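Alvarado Bench Tray, Large, Blue

Item family: Trays and Totes / Bench and Shelf Trays
Made by Dutero for Vikaldale Shop Supply
Catalog number: 2424-L

The Alvarado is a large rectangular plastic tray for small parts, labels, pads, gaskets and other light pieces that need to stay flat and in view while someone works from them. It is meant to sit on a shelf over a workbench or on the bench itself. The walls are thick and ribbed on the outside, and the floor has a molded grid.

We have carried the Alvarado since the Drurwood line was dropped. Customers who used Drurwood trays can mix the two on the same shelf, but they do not stack with each other. The rims are different.

What it is used for

Most of our orders come from shops that do light assembly with stamped parts, brackets and adhesive pieces. The usual setup is one tray per kind of part, on the upper shelf, with the metal parts laid out on the table underneath and a mat at the front for the work itself. Small flat pieces are easier to pick up from an open tray than from a bag or a deep bin, and they can be laid out in rows if the job calls for a set number per unit.

The tray also works for:

Cut foam and felt pads
Paper or vinyl labels, on or off the liner
Clips, washers and short screws
Finished pieces waiting for a check

It is not a shipping tote. There is no lid, and we do not sell one for it. If parts have to travel between buildings, use the Alvarado Tote, which has a hinged cover and a hand grip at each end.

The floor

The grid on the floor is raised. Very thin pieces bridge across it, which leaves a small gap that a fingertip or a pair of tweezers can get into. Pieces smaller than one cell of the grid will drop between the ridges. If you are storing parts that small, order the flat insert (catalog number 2424-F) or use the medium tray, which has a smooth floor.

Some shops leave the plastic film from the packaging under their adhesive pieces so the sticky side does not touch the tray. That is fine for short jobs. For regular use we suggest the flat insert with a sheet of release paper cut to size. Film tends to bunch up as parts are taken out, and pieces slide under it.

Fitting it on a shelf

The Alvarado will sit on flat shelves, ribbed metal shelves and wire shelves. On a ribbed metal shelf, set the long side of the tray across the ridges. It rocks less that way. On wire shelves, put a board or a sheet of stiff cardboard under the tray if the load is heavy.

If your shelf has a front lip, the tray can be pushed up against it. The front wall of the tray is the same height as the other walls, so reaching in from below is awkward on a high shelf. We recommend setting the shelf so that the person at the bench can see the tray floor without standing on anything. For benches with slotted uprights this usually means moving the shelf down a slot or two.

Keep the edge of the tray behind the edge of the shelf. A tray that hangs over the front will tip when someone leans on it.

Care

Wipe with a damp cloth and dish soap. Rinse and let dry before putting paper or adhesive parts back in. Do not use acetone or brake cleaner. Both will dull the surface and may soften the ribs. Label glue comes off with rubbing alcohol.

Dust and bits of trimmings collect in the grid. A stiff paintbrush gets them out faster than a cloth does. If you have compressed air at the bench, take the tray away from the other parts first.

The color is all the way through the plastic, so scratches do not show a different color underneath. Trays kept next to a sunny window will fade over time.

Ordering

Sold singly or in cases of 5. Case price is $47. Singles are priced on request and can be added to any order. There is a limit of two cases per order during September, when the schools and training shops place their yearly orders and stock runs low.

The tray comes in blue only. We are asked for other colors fairly often, mainly by shops that want to sort parts by color. For those customers we sell clip-on card holders that fit over the wall between the ribs. They take a standard index card cut in half. Holders are sold in packs of 5.

Related items

Alvarado Bench Tray, Medium, smooth floor
Alvarado Tote with hinged cover
Flat insert for large tray, 2424-F
Card holders, clip-on, pack of 5
Green bench mat, sold by the foot
Release paper, roll

Questions we get

Does it nest when empty? Yes. Empty trays go inside one another. Pull them apart from a corner if they stick.

Can I cut it down? You can, with a fine saw blade, but the cut edge will be sharp and has to be sanded. The wall loses most of its stiffness once the rim is gone.

Is it safe for use with static-sensitive boards? No. This is ordinary plastic. Ask us about the conductive version of the medium tray.

Will oily stampings hurt it? Light press oil does no harm. Wipe it out before using the tray for labels or anything with adhesive, or the glue will not hold later.

Can I put metal brackets in it? Small ones, yes. Long brackets and strips with tabs are better laid on the bench or hung up. They catch on the grid and on each other, and the tabs scratch the floor of the tray.

Returns

Unused trays can be returned for credit. Trays that arrive cracked will be replaced. Keep the carton until you have looked over every tray in the case, including the ones in the middle of the stack.

For bulk quotes or questions about shelf layout, write to Oleksandra Pasichnyk at the Vikaldale order desk. Include the depth of your shelf and the space above it, and say whether the trays will be lifted down during the shift or left in place. 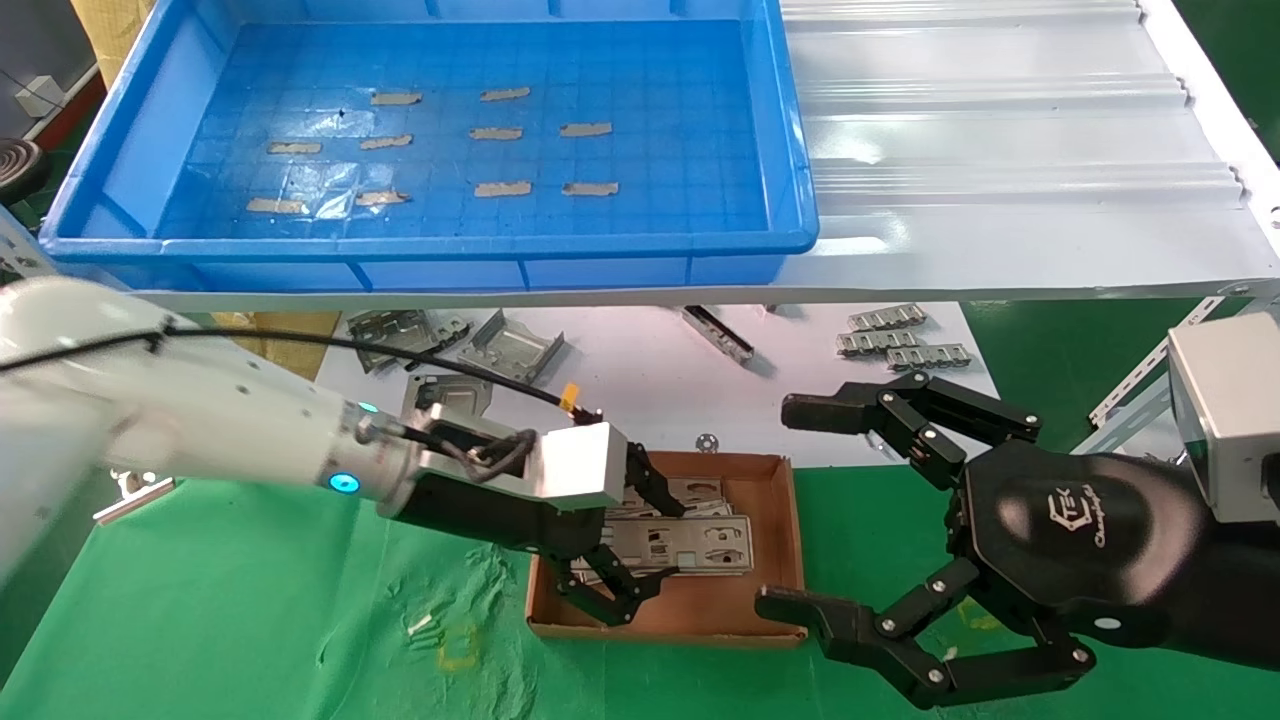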